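Ticket 1157: Actor page shows wrong film count
Product: Skotstead film database
Opened: 2023-03-23
Status: waiting for customer

On our site we have a profile page for each actor. Since the last import, the page for one comedian of the Forasov studio says he played in 492 films. The correct number is 113. His biography text is right, only the number in the box on top is wrong. I cleared the cache two times and it stays the same.
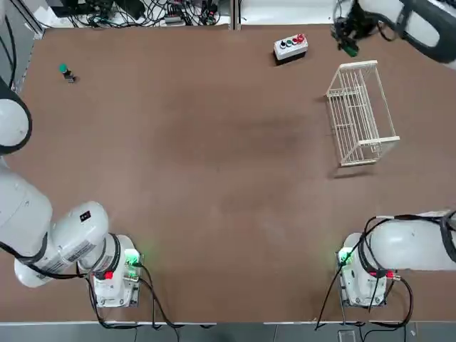
White arms over the brown table, green lights on at the bases.

Reply from support:
Thank you for the report. Please tell us if the actor has dubbed versions in the list. Our importer takes the titles from Sinano, and there each language can be a separate entry.

Reply from customer:
Yes, he has many. One comedy is there 3 times with the same year and the same role, only the language is different. I also see television episodes between the films. 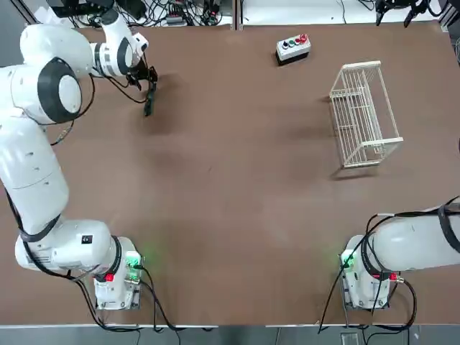

I tried to merge these entries by hand. The list became shorter, but the number in the box did not change. After the night import the entries were separate again.

Reply from support:
We can repeat the problem. The box counts all rows, also the episodes. Please open Import Settings, turn on "Group by original title" and run the import for this one actor. Do not merge by hand before that. If the number is still wrong, send us the export file of the Samarakoon comedy series, with original titles included.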